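Household Packaging in the Anside District: What People Keep and What They Throw Away

Student project report, second year, Environmental Studies
August 13, 2019

1. Background

When we started this project, our group wanted to study recycling in general. Our supervisor told us that this was too large for one term, and she was right. We decided to look only at packaging that comes into the home with small purchases: boxes, plastic bags, paper filling, and the small bags inside the boxes. In Anside there is one collection point for cardboard, near the Kerr bridge, and the household bins are emptied by the company Makard.

Our main question was simple. After a person opens a package, how long does each part of it stay in the home, and where does it go after that?

2. Method

We asked 17 households to keep a paper diary. Every time they opened a package, they wrote the date, the kind of packaging, and what they did with it. At the end of the period we visited each home for a short talk. The talk was in most cases half an hour, but in two homes it became much longer, because people wanted to show us their cupboards.

We received over 1,000 diary lines. Some of them were difficult to read and some had no date. We did not use the lines without a date when we studied time, but we used them when we studied the kind of packaging. The weights come from a kitchen scale, model Hetix, which we borrowed from the school laboratory. It does not show less than one gram, so very thin bags were weighed together in groups.

3. Results

Cardboard boxes stay in the home longer than we expected. Large boxes go out quickly, because they take space, but small boxes with a lid that closes well are kept for months. People use them again for buttons, cables, letters, medicine and photographs. Several families said that they feel bad when they throw away "a good box". This expression came back in so many talks that we started to use it between us as a category.

Brown boxes closed with tape are almost never a good box. When they are opened with a knife, the top is damaged and does not close again. White boxes and boxes with a separate or folding lid were kept most often.

Plastic bags have a different story. The clear bags that hold small parts, cords and accessories are often kept together with the product, and sometimes the product is even stored in the same bag later. If the bag was torn at opening, it went to the general bin on the same day. We found only two households that brought such bags to a shop that collects soft plastic. 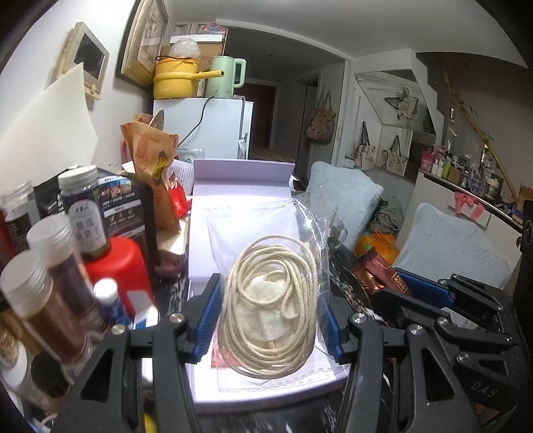 Paper filling is used for lighting the stove in the older houses and goes to the bin in the newer ones. We did not expect a difference between the streets, but it was clear already in the first diaries.

4. Problems in our work

The diary changed the behavior of the people. One mother wrote at the end that she had started to fold her boxes only after she began to write about them. So our numbers for recycled cardboard are probably too high. Also, all households agreed to join freely, and people who do not care about waste did not answer our letter. Anside has 4,000 residents, and our group of homes is too small to speak for all of them.

We also lost part of the material from one street when a diary became wet. We asked the family to write it again from memory, but then we decided not to use it for the time results.

5. What we suggest

The cardboard point near the bridge should have longer opening hours. Many people told us that they come home after it closes, and then the box goes in the general bin. A second suggestion is a small printed card from Makard that explains which plastic bags can be collected — most people we met did not know this, and some had the wrong information from an old calendar.

In September we will repeat the diary with the same homes, but without the scale, and ask the families to write only about plastic.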